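# Small Forces, Slippery Things

A bar of soap is a poor choice of object if the goal is a high success rate. It is curved on every side, its friction changes from one day to the next, and it sits in a dish whose walls leave little room for a finger on either side. Flor Guzmán picked it for those reasons. Her group at Belthorpe has spent the past year on a narrow question: how much can a policy learn about grip force from demonstrations in which force was never measured?

The method is called Judora. It takes the recorded opening of a hand-held gripper, the wrist-level video and the position of the tool, and estimates from these how hard the operator was squeezing at each moment. The estimate is then used as an extra training target. No load cell is fitted to the tool, and none is fitted to the robot that later runs the policy.

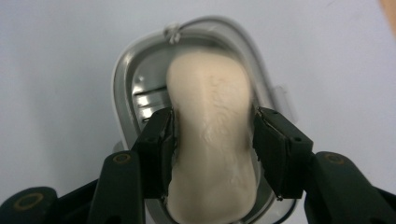

*Soap held between the finger pads, inside the outline of its dish.*

The estimate rests on a simple observation. When two pads close on a rigid object, the jaw opening stops changing while the linkage keeps flexing by a small amount. On the Belthorpe gripper, which has printed links and metal bushings at the pivots, that flex shows up as a shift of the pads relative to the camera. The shift is small, but it is repeatable, and it can be calibrated in one sitting on a bench scale. Guzmán's group models it with a two-parameter curve for each finger. A small network handles what the curve leaves over, mainly the effect of off-center contact.

Soft objects break the assumption, because the jaw opening and the flex both change as the object gives way. For these the model falls back on a learned prior over object stiffness. The paper is plain about the fact that this is the weaker half of the method.

## Wear as a variable
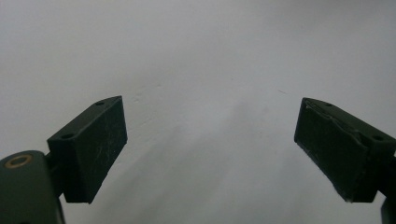

Pad condition turned out to matter more than the calibration curve. The first version of Judora treated the contact surface as fixed, and its force estimates drifted over the course of collection. The group traced the drift to the pads themselves. After enough grasps the two faces of a pair no longer match: one may carry little more than fine scratches while the other has a strip of its covering frayed and lifting along the upper edge. A lifted strip compresses before the pad does, so the model reads early contact as light force and then sees it jump.

The fix was to stop pretending the pads were new. Each session now opens with a short closing sequence in free air and against a reference block. The offsets from that sequence are passed to the network as an input. Guzmán considered replacing the pads on a schedule and decided against it. "If the model only works on fresh rubber, it works for one afternoon," she says. "I would like it to know what state the tool is in."

The data set contains 2,541 demonstrations across 50 objects. Bath and kitchen items make up most of the list, chosen for smooth surfaces and awkward containers. Collection began in August and used two-handed demonstrations throughout, even for tasks where one hand does most of the work. The second gripper steadies, blocks or stays out of the way, and the group wanted all three behaviors in the record. 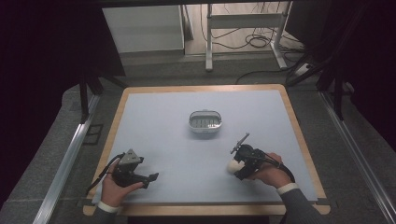 *A two-gripper setup at the collection table, with the slotted dish near the middle of the sheet.*

Scene video from above the table is kept along with the wrist views, though it plays no part in the force estimate. Its role is in the policy, where it supplies the layout of the task and the position of both tools. An ablation without it left force accuracy unchanged, as expected, and lowered task success on every item that had to be returned to a container.

## What the numbers say

The main test was soap removal and return. The robot had to lift the bar clear of the dish, hold it, and set it back without moving the dish from its starting position. With Judora targets the policy completed 80 percent of trials. The baseline, trained on the same demonstrations with jaw opening alone, failed most often in one of 2 ways: it closed too lightly and lost the bar on the lift, or it closed hard enough to squeeze the bar out of the pads.

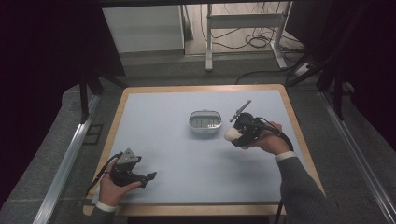

The second failure is the more interesting one. A policy trained on jaw opening learns a target width, and width is a bad stand-in for force on a rigid object. A bar that has worn down by a few millimeters needs a smaller opening for the same squeeze. The baseline has no way to know this. The Judora policy closes until its own flex estimate reaches the value seen in the demonstrations, so the width takes care of itself.

The comparison with a sensor-equipped gripper is less flattering. A Grurno force-sensing hand, run on the same tasks, produced steadier grasps on everything soft, and the gap was widest on sponges. Guzmán's view is that the two approaches answer different budgets. The sensing hand needs matched hardware on the collection side, and cabling that the operators disliked.

Transfer to a second robot is the part still open. The Tamayo arm used in the main experiments carries fingers built to the same drawings as the hand-held tool, which means the flex curves agree to a close tolerance. On an arm with stiffer fingers the estimates came out low, and a single scale factor did not correct them. The group is now testing a version that learns the curve from the opening sequence alone, with no bench scale. Early runs are usable on rigid objects. Results on soft ones are not yet being reported.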